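How to fill in a foal registration form without getting it sent back

Quick one, foaling season is on us and I keep getting the same calls. Have the mare's papers next to you before you start. Not in the truck. Next to you.
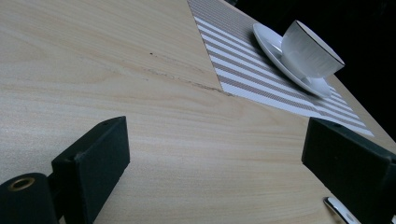

Page last changed: March, by Zhuoran Su

Step 1. Dam and sire
Copy both names exactly as printed on their papers. Accents, spaces, the lot. Zoila Ccori wrote "Flurkin" for Flurkine last year and the form came back after 8 weeks. Registration numbers go in the small boxes, one digit per box.

Step 2. Breeding certificate
Comes from the stallion owner, not from us. Ask early. Check the cover dates against the foaling date. If the mare was covered by 2 stallions in one season stop here and call the office, you need a DNA kit first.

Step 3. Markings
Do this in daylight with someone holding the foal. Left side, right side, face, all four legs, then whorls. Red pen for white markings, black pen for whorls (small x). Don't guess the color on a gray foal, write the birth color and tick "may turn gray".
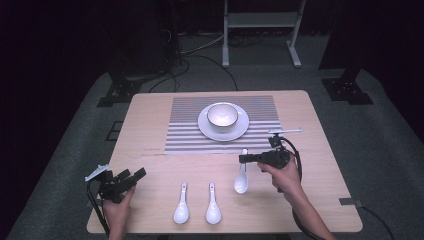 Table with striped placemat, bowl and plate.

Step 4. Name
Three choices, in order. Max 18 characters incl. spaces. Our line uses the dam's first letter so a Vustesmont foal out of Zavala gets a Z. Check the name list before you get attached to one, there are over 2,000 on it and most of the good Z names are gone.

Step 5. Hair sample
Pull from the mane, dont cut. Roots have to be on. Tape to the card, foal's card and dam's card seperate envelopes.

Step 6. Sign and send
Breeder signs, owner signs. Same person? Sign twice. Keep a copy of every page.

Microchip: the vet does it and puts the sticker on page 2. No sticker, no passport.

Selling the foal at foot? Transfer form goes in the same envelope. Ask Ignacio Nieto at Jasavbridge for the current one, the old version is not accepted any more.

Questions, call before 10 am. After that I'm in the barn.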